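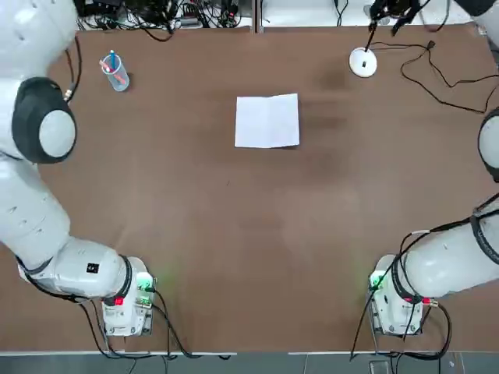

What has the grant paid for since the last report?
Mostly the roof and the drains at the Zedley reading room, plus the first stage of sorting the parish map collection. The spending is within the sum agreed, and the one late item is the north gutter.

Roof and drains
The slates on the street side have been taken off, checked and put back, with new ones where the old had split. Vass did the work and finished it in March. Their foreman found that the lead in the valley had been patched several times and was too thin to patch again, so it was replaced. This was covered by the contingency and we do not need to ask for more.

The north gutter is still the old one. The cast iron sections have to be made to match and the foundry in Trovbridge has a queue. We have a temporary plastic run in place, which drips at one joint in heavy rain. A bucket stands under it and the desk staff empty it at closing.

The drain under the yard was surveyed and cleared. It had a root in it from the neighbour's plum tree. The neighbour has agreed to the tree being cut back in winter.

Maps
Szabolcs Veres has been working on the maps two days a week. The collection is larger than the old card index suggested. We expected up to 2000 sheets, and he now thinks the final figure will be a little under that once duplicates are set aside. The earliest dated sheet so far is from 1869 and shows the railway land before the goods yard was built. It has a tear along the fold and has gone into a flat folder until the conservator can look at it.

We ordered 40 archive boxes and 15 of them came in the wrong depth. The supplier has taken those back and the replacements are here. Shelving in the back store has been moved off the outside wall, as the damp report advised.

The catalogue is being kept in Treltulov, the same program the county office uses, so records can be passed over without retyping. Place names are causing the most delay. Several farms changed their names more than once, and the spellings on the tithe sheets do not agree with the later ones. Szabolcs is keeping a separate list of variants.

Opening hours
The room has stayed open throughout, apart from one Thursday when the scaffolding went up. We now close at 4.30 pm on map days. Two regular readers complained about this and we have offered them morning appointments.

Next period
Fit the north gutter and repaint the downpipes.
Finish sorting the town sheets and start on the outlying farms.
Get a price from the conservator for the torn sheets.
Replace the lamp over the side door, which was not in the original bid and will come out of our own funds.

Invoices for the roof, drains and boxes are attached in date order. The Vass retention is still unpaid and will appear in the next set.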